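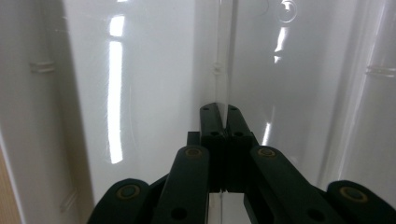

Flivinberg Container Notes

README, last edited 2020-08-10

Welcome, and thank you for opening this file before opening the others! Flivinberg is a collection of short recordings about handling white plastic containers on a table: reaching into them, moving up to a wall or a rim, and coming back out again. It holds 292 recordings, put together in July by Elżbieta Wieczorek and Obsa Tsegaye, with Konrad Kaczorowski looking after the labels and me, Leszek, looking after everything that fell between the chairs.

Why containers

We had all worked on tidying before, and we kept running into the same trouble. A cup or a box is mostly an outside, and you deal with it from the outside. A container has an inside as well, and the inside is where people keep things, so a good deal of any tidying job is spent between walls that are close together. White plastic makes it harder still – one pale surface runs into the next, and it can take a moment to decide where a wall ends and the floor begins.

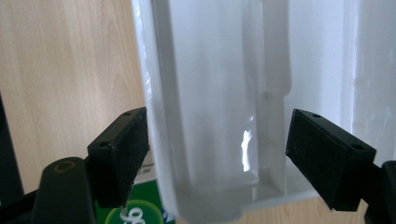
The rim gets a label of its own, separate from the wall below it, and Konrad was very patient with the rest of us while we argued about that. If the outer edge has a step or a notch in it, the step belongs to the wall. Please keep to this if you add labels, even where it feels a bit silly.

What is in the folders

recordings: the clips, numbered from 1 to 292
labels: one text file per clip, with the same number
notes: whatever we wrote down at the time, spelling mistakes included

Clips are 30 seconds long at most. Many are shorter, and we left them that way.

Known problems

Shiny surfaces can wash out the line of the rim. Clip 30 has its labels shifted by a few frames, and Obsa has promised a corrected file. The word "bin" in the older notes means the same thing as "container" in the newer ones.

Questions and corrections are very welcome. Write to Elżbieta about the clips and to Konrad about the labels, and please include the clip number.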